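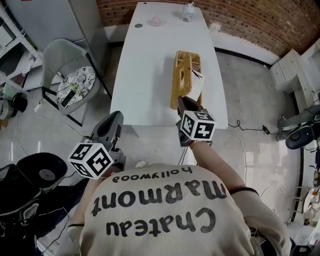

Kwame Ackah holds that the term "exposed brick" should be kept for walls that were once plastered and later stripped, and that a wall built to be seen from the room side is properly called fair-faced. The distinction is followed in some building records and ignored in most everyday use. This article covers both types under one heading and separates them where the difference affects construction or repair.

Reference > Building > Walls > Interior brickwork

Revised in November by Augustina Opoku

Interior brickwork is brick masonry left visible on the room side of a wall. It occurs as the inner face of a solid outside wall, as one face of a partition, as a chimney breast, or as a thin facing fixed to another material. The brick may be left bare, sealed, limewashed or painted. Walls covered by plaster, wallboard or paneling are outside the scope of the term even when the masonry behind them is sound.

Terminology

A course is one horizontal row of bricks. A wythe is one vertical layer of masonry one brick thick. A stretcher is a brick laid with its long narrow side showing, and a header is a brick laid with its end showing. The bond is the repeating arrangement of stretchers and headers. The bed joint is the horizontal mortar joint between courses, and the head joint is the vertical joint between two bricks in the same course.

Common brick, also called building brick, was made for parts of a wall that would be hidden. Face brick was selected for even color, straight edges and a dense surface. In a stripped wall the visible material is nearly always common brick, and for this reason such walls vary more in color and line than the street side of the same building. A salmon brick is an underfired common brick, pale orange and soft. A clinker is an overfired one, dark, hard and often warped.

Materials

Clay brick is fired in a kiln at temperatures that commonly reach 1000 degrees Celsius or more. Iron compounds in the clay produce red and brown tones when there is enough oxygen in the kiln. Less oxygen gives darker surfaces, and lime in the clay shifts the color toward yellow or buff. In older kilns the heat was uneven, and bricks from near the fire came out darker than those from the outer stacks. Builders mixed the grades within one wall, either for economy or to spread the variation.

Mortar in walls built before cement came into general use is a mixture of lime putty and sand. It is softer than the brick, passes moisture readily and tolerates slight movement. Cement mortar is harder and less permeable. Blended mortars of cement, lime and sand fall between the two. The color of a mortar joint depends mainly on the sand and on the kind of binder, with pale joints usual where white sand or a high share of lime was used. 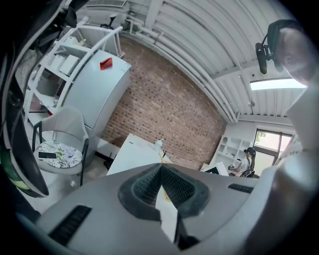
Interior brick wall in brown and reddish tones, with pale mortar and scattered darker bricks.

Bonds found indoors

Running bond consists of stretchers only, with each head joint centered over the brick below. It shows that the visible wythe is either a single layer or is tied to the next by metal. Common bond, also called American bond, is mostly stretchers with a header course at intervals, often every sixth course. The headers run back into the wall and hold the wythes together. English bond alternates full courses of headers and stretchers. Flemish bond alternates the two within each course and is seldom found on the inner face, where the added cutting had no purpose.

Stack bond, with all head joints aligned, is weak without reinforcement. It is used mainly for thin facings. A vertical line of aligned joints in an otherwise regular wall usually marks a filled door or window opening, and should be checked before any load is placed near it.

Construction types

Solid load-bearing walls carry floors and roof directly. Thickness was often reduced at each upper story, leaving a ledge on the room side where joists could rest. Pockets, ledges and old joist ends are common features of this type once the plaster is gone.

Party walls stand between adjoining buildings. They may carry joists from both sides, and in many places work on them needs the consent of the neighboring owner. Stripping plaster from a party wall also reduces its resistance to sound, chiefly by opening paths through incomplete head joints.

Non-bearing partitions are normally one wythe thick, with a nominal thickness of 100 mm in metric work. They depend on returns, cross walls or fixings at the head for stability. The removal of a door frame or a timber plate can leave such a partition free to move.

Thin brick is a slice of fired clay, often with special corner pieces, bonded to a backing board. Joints are filled after the pieces have set. The result adds little weight compared with full brick and has no structural role. It can be told from full brick at sockets and openings, where the shallow depth is visible.

The Jandville survey

The Jandville survey is a record of interior masonry in one former warehouse district. It lists 1206 wall faces, of which 148 were classed as fair-faced from the date of construction. The remainder had been plastered, whitewashed or boarded at some time. Each entry gives bond, joint profile, mortar type, visible repairs and present finish.

The survey uses the Trulenov scale for surface loss. Grade 0 is a face with its fired skin complete. Grade 1 shows chipped edges only. Grade 2 shows loss of the skin on scattered bricks, and grade 3 shows loss over whole areas, normally as a result of blasting. Grade 4 is reserved for bricks that can be worn away with a fingernail. The scale takes no account of mortar condition, and later users have generally recorded the joints in a separate column.

Opoku has noted that the boundary between grades 2 and 3 is the least consistent part of the record. Walls surveyed under strong side lighting tend to be graded higher than those seen under flat ceiling light – the same wall was entered twice in one instance, once at each grade.

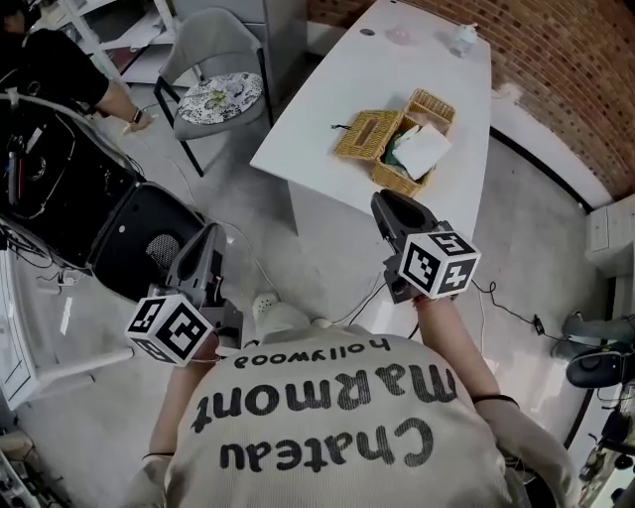 The survey sheets also separate losses caused by cleaning from those caused by salts. Cleaning damage is fairly even across bricks and joints within reach of the operator. Salt damage follows moisture and is concentrated low on the wall, below window sills, or beside a chimney flue. Where both are present the sheet carries two grades.

Removal of plaster

Plaster is taken off by hand with a wide chisel held at a low angle, or with a light powered chisel on hard cement coats. Lime plaster usually parts from the brick in sheets. Gypsum finish coats over cement base coats are more difficult and may pull the brick face away with them. A trial area is opened first, preferably near the base of the wall and again near the ceiling, as the quality of the brickwork can differ between the two.

Residue in the surface pores is removed by dry brushing with a stiff nylon or natural fiber brush. Wire brushes leave metal particles that can rust. Abrasive blasting cuts through the fired skin and exposes the softer core, and the change cannot be reversed. Acid cleaners dissolve lime mortar as well as lime residue. Paint layers in older buildings may contain lead and must be tested before they are disturbed.

Repointing

Failed joints are raked out to a depth of at least twice their width and filled in layers. The new mortar should be no stronger than the old. A hard mortar between soft bricks forces moisture and stress into the brick edges, which then break away.

Sand is matched by color and by grading. In the procedure known as the Riquelme match, a piece of old mortar is crushed and the binder dissolved in dilute acid. The remaining sand is washed, dried and passed through a stack of sieves, and the weight held on each sieve is compared with that of the candidate sands. Results are often entered on a Tamis chart, a plain grid with sieve size on one axis and percentage retained on the other. The method is unreliable where the original sand contained crushed shell or limestone, as the acid dissolves these along with the binder.

Joint profiles used indoors include flush, concave, raked and struck. Flush joints were usual on walls meant for plaster, and many such joints were simply cut off with the trowel. Raked joints give deeper shadows but hold dust.

Finishes

Bare brick sheds a fine dust, more so with lime mortar. Penetrating sealers based on silane or siloxane repel water while leaving the pores largely open to vapor. Film-forming acrylic sealers bind dust more firmly and add some gloss, but can blister or turn cloudy on a damp wall. Limewash bonds well with porous brick and is renewed in thin coats. Mineral silicate paint is also permeable. Ordinary latex paint is less so, and is hard to remove from a rough surface.

Moisture and heat

Efflorescence is a white deposit of salts left where water evaporates at the surface. It is brushed off dry, and returns if the source of water remains. Sealing a wall that still has active efflorescence may cause the salts to crystallize behind the treated surface and detach it.

A solid brick outside wall without insulation loses heat at a much higher rate than a modern insulated wall. Removing the plaster may also increase air leakage, particularly at joist pockets. Where insulation is added on the room side the brick is concealed again, so the visible wall is commonly kept to party walls, chimney breasts and partitions.

See also: Common bond; Efflorescence; Lime mortar; Party wall; Thin brick

This site uses cookies to remember your reading preferences. By continuing to browse you accept their use.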